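家里搭机械臂分拣台：仿真、标定与夹取的若干做法

阅读时间 11 分钟
分享 326 · 评论 2

以下各条整理自 Sasonthorpe 共享工坊的一台桌面分拣台。任务很简单：把托盘上的水果逐个夹起，放进旁边的格子。臂是自己拼的，六个舵机，控制板用 Pusteo，仿真环境用 Custix，上层调度脚本叫 Ren。换成别的板子或别的仿真软件，多数条目仍然适用，参数名需要自行对应。

一、台面

台面先调平，再固定底座。顺序颠倒的话，底座螺栓会把薄板拉弯，之后怎么垫都有残余倾斜。调平用长水平尺，横、纵、两条对角线各量一遍。

底座螺栓穿板，背面加大垫片，不要用自攻螺钉。机械臂全伸时对底座是一个反复的倾覆力矩，自攻螺钉在刨花板里撑不了多久，孔会慢慢扩成椭圆，表现为末端位置每天漂一点，标定怎么做都不准。查到最后往往是这颗螺钉。

托盘不要直接放在台面上，做两条定位条，托盘推到底靠死。定位条用硬木边角料即可，棱边倒角，免得积屑。

二、走线

舵机供电与信号线分开走，交叉处尽量垂直。供电线从电源到控制板一路粗线，不在中途接细的延长线。启动瞬间电压跌落，控制板会复位，日志里看上去像程序崩溃。

每个关节处留一个松弛的弧，弧的长度在关节两端极限位置都试过再绑扎。扎带不要勒在转轴上。线束经过腕部时用螺旋护套，护套两端各固定一处，中间不固定。

急停串在舵机供电上，不串在控制板供电上。按下急停后板子仍然有电，能读到最后的关节角度，复位省事得多。舵机断电后臂会下坠，夹爪下方不要放手，也不要放玻璃器皿。

三、先在仿真里跑

凡是新动作，先在 Custix 里跑完，再上实物。仿真里碰坏东西没有代价，实物上一次错误的下压足以扫掉一个舵机的齿。

仿真场景不用做得漂亮，但有几项必须与实物一致：

台面高度，以底座安装面为零点；
夹爪外壳的完整外形，包括螺钉头和线束凸起；
物体的尺寸范围；
相机相对于夹爪的位置和朝向。

外形一项最容易偷懒。很多人只导入夹指，不导入外壳，于是仿真里一切顺利，实物上外壳先撞到托盘边。外壳模型可以简化，但只能往大里简化。

物体模型要带梗、带斑。光滑的圆球在仿真里太好认，检测程序学不到东西。带果梗的水果会引出两个实际问题：一是梗把检测框往上拉，框中心偏离果实中心；二是从上方下压时夹爪可能先碰到梗。处理办法写在第五条。
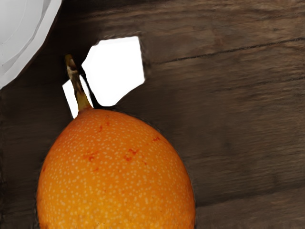

仿真画面：带斑点的橙色水果与果梗，左上角浅灰色部分应为夹爪外壳，背景为深色木纹台面。

材质贴图也值得花点时间。木纹台面有横向的深色条纹和板缝，边缘检测会把板缝当成物体轮廓的一部分。解决办法有两种，一种是把台面换成纯色垫，另一种是在训练数据里多放木纹背景。本台两种都用：实物上铺哑光垫，仿真里照样用木纹，使检测程序不依赖垫子。

渲染结果里的纯白区域单独检查。缺面、法线翻转、贴图丢失，都可能让背景露出来，变成一块亮白。检测程序遇到这种区域时，对比度会被拉偏，旁边的细小结构容易丢。检查方法：写一个小脚本，统计每帧中数值打满的像素，超过阈值的帧挑出来人工看，不要直接删。实物上灯光反射也会造成类似的亮斑，全部删掉反而少了一类样本。

四、相机与标定

相机装在夹爪旁时，取景里难免有夹爪的一部分。做一张遮罩，把这一块从检测中排除。遮罩按夹爪全开、全闭两种状态各做一张，运行时按开合状态切换。只用一张合并的大遮罩也行，代价是可用视野变小。

镜头拧紧后在螺纹处点一小滴可拆的定位漆。舵机的振动会把镜头慢慢转松，焦点跟着走，图像发软，检测置信度下降，很难一眼看出原因。

标定板贴在玻璃或铝板上，不要贴在纸板上。拍标定图时让板子覆盖画面四角，倾斜角度拉开。只在中央正对着拍，算出的误差数字好看，边缘仍然是歪的。

手眼标定做完后用一根尖针验证：在托盘上画十字，让末端走到十字上方，看针尖与交点的偏差。偏差在 2 毫米以内可以用于夹水果。再大就重新做，不要在程序里加一个固定补偿凑数，补偿只在那一个位置成立。

五、夹取

先定接近方向，再定夹取点。有梗的水果，接近方向避开梗的朝向，从侧上方进入。梗的朝向可由检测框与果实轮廓的差求出：框减去拟合的椭圆，剩下的细长部分即为梗。梗只占很少像素，光照暗时会与背景的阴影连在一起，此时该结果不可信，程序应退回默认方向并降速。

夹取点取椭圆中心，不取检测框中心。两者的差别在长梗水果上相当可观。

夹指内侧贴硅胶片，厚度一致，两侧同批裁。贴之前用酒精擦净夹指，贴完压一夜再用。硅胶片表面沾了果蜡会打滑，用温水加一点洗洁精擦，晾干，不用溶剂。

闭合时不要直接给目标角度。分段闭合，每段后读一次舵机电流，电流上升到阈值即停，再多给一小步作为保持。阈值从小往大调，先拿最软的水果试。用硬果调出来的阈值会把软果捏出印子。

斑点与碰伤要分开看。果皮上的浅色小点属于表面花纹，不参与分级；偏红的斑块列入待查，由人复看，不让程序直接判为坏果。单凭颜色，程序分不清天然色差与压伤。若一定要自动判定，至少隔一段时间拍两次作比较，看斑块是否扩大。

六、速度与日志

Ren 里的速度参数是百分比，首次上实物用最低档。跑通一整盘之后再提速，每次只提一档。加速度和速度分开调，末端抖动多半来自加速度。

每次夹取记一行日志，字段固定：时间戳、目标编号、检测置信度、闭合终止电流、是否成功。成功与否由夹爪开度判断，空夹时开度会走到底。不要由人手填，手填的记录过几天就断了。

换批次训练前，仿真图备 1,000 张，实拍图备 200 张。实拍图中要包含早晚不同光照，以及托盘没放满的情形。验证集只用实拍图，仿真图混进验证集，分数会虚高。

七、常见故障

末端位置逐日漂移：查底座螺栓，再查第一关节的舵盘螺钉，最后才查标定。

控制板随机复位：量启动瞬间的供电电压，换粗线，必要时在板端并一只大电容。

夹爪合到一半停住：电流阈值过低，或护套卡进了连杆。先断电用手推一遍连杆，感觉有没有硬点。

检测框在背景条纹上跳：铺哑光垫，或把相邻帧的结果做一次中值滤波。滤波窗口不要太长，否则移动中的目标会滞后。

仿真正常而实物撞边：外壳模型缺件，回到第三条逐项核对。

舵机发热：检查待机姿态。臂不要悬在半空待机，收到重心靠近底座的位置，或者给前臂做一个托架。托架用软木垫面，高度比收臂姿态略低，避免顶住。

八、收尾与保养

每次用完，夹指擦净，托盘取下单独洗，不在台上冲水。果汁渗进舵机壳体后会发黏，拆洗一次很费时间。

关节螺钉每月过一遍，用同一把扭力螺丝刀。拧紧后画一道标记线，下次看线是否错开，不必每颗都再拧。今年 1 月换过一轮尼龙齿，换下来的齿轮磨损集中在第二关节，备件也以这一关节为主。

参数文件随模型一起存档，文件名带日期。只存模型不存参数，换一次夹指就对不上了。

最后更新：2024-05-09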